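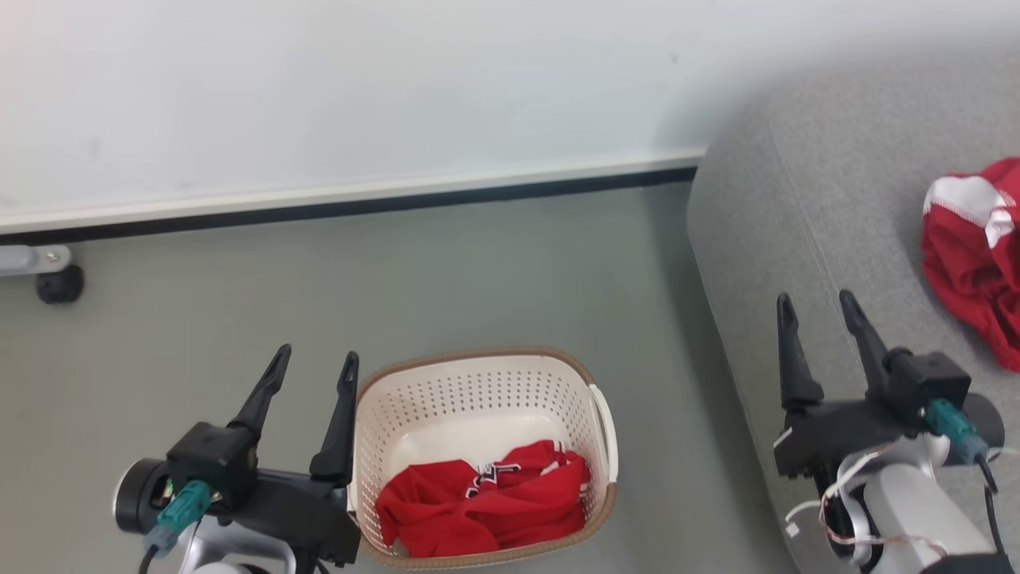
The letter from Manríquez came in March, and Emiliano Arriaga read it standing up in the kitchen. It said the apartment had to be empty by the end of the month. His aunt had rented it for 30 years, and the company wanted to know who would be handing in the keys.

He called Sarahí Solís, who had been his aunt's neighbor across the hall, and asked if she still had the spare set.

"I've got it," she said. "Are you driving?"

"I'm taking the bus."

"That's 560 miles."

"I know how far it is."

He got in at six in the morning. Sarahí made him eggs and told him what she knew. His aunt had stopped going down to the bakery in the fall. She had paid off the dentist. She had lent money to a man named Gumaro Espinoza, and Sarahí didn't know how much or what for. She thought he lived over by the old Selten plant, or used to.

"Did she ever talk about me?" Emiliano asked.

"She said you were stubborn about the telephone."

He thought that was fair. He had called at Christmas and on her birthday, and one year he had missed the birthday.

The papers took him most of the day. His aunt kept them in cookie tins, and every tin had a strip of tape on the lid with a year on it. He found gas bills, a union card, a program from a school play he had been in when he was nine. He had played a mailman. In the last tin there was a sheet of lined paper with Gumaro's name at the top and a column of dates. Beside each date she had written what he paid back. The final entry said he still owed $341, and under that, in pencil, she had written "let it go."

Emiliano folded the sheet and put it in his shirt pocket. Then he took it out and read it again.

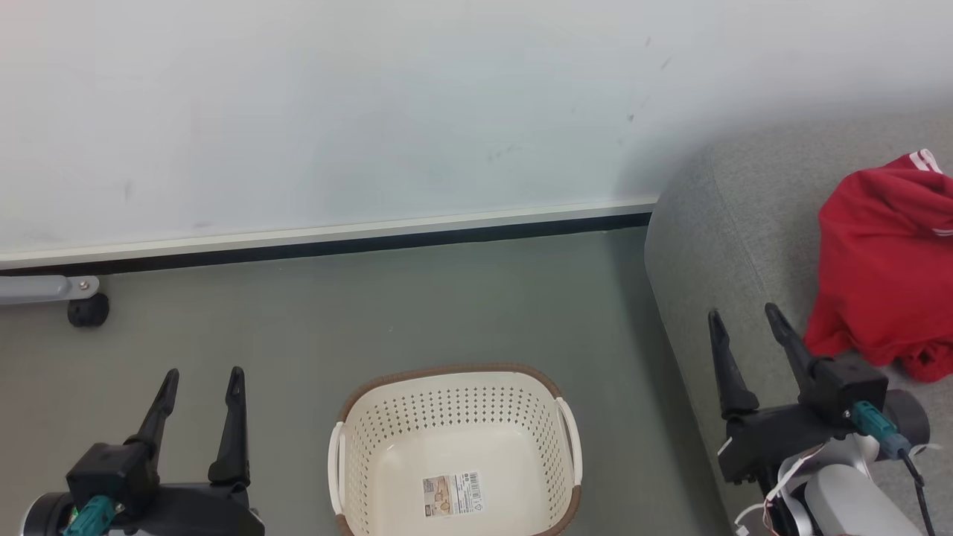
Gumaro came by at four. Sarahí must have called him. He was older than Emiliano expected, with a hat he didn't seem to know what to do with. He wouldn't take the chair in the kitchen, so they went into the other room, and he sat down on the gray sofa and put one hand on the rounded armrest. He looked at the wall for a while. It was plain white, with a few faint gray marks on it, and he looked at those too, as if one of them might be his.

"I brought 100," he said. "I can bring the rest in May."

"She wrote it off."

"I didn't write it off."

He held out an envelope. Emiliano didn't take it right away. He was thinking about the pencil, and how lightly she had pressed.

"What was it for?" he asked.

"A transmission. I was driving to Girneo then, for work. She heard me trying to start the truck three mornings in a row, and on the third one she came down in her coat and asked me how much." Gumaro turned the hat over. "I would have told anybody else it was fine."

They sat there. Somebody on the stairs was having trouble with a key. After a minute Emiliano took the envelope and put it in his pocket with the sheet of paper.

"May is all right," he said.

"You'll be here in May?"

"No. I'll give you my number."

He wrote it on the back of the school program, tore off the corner, and handed it over. Gumaro read the number back to him out loud, one digit at a time, and got the last one wrong - Emiliano corrected him, and he read it through again from the start.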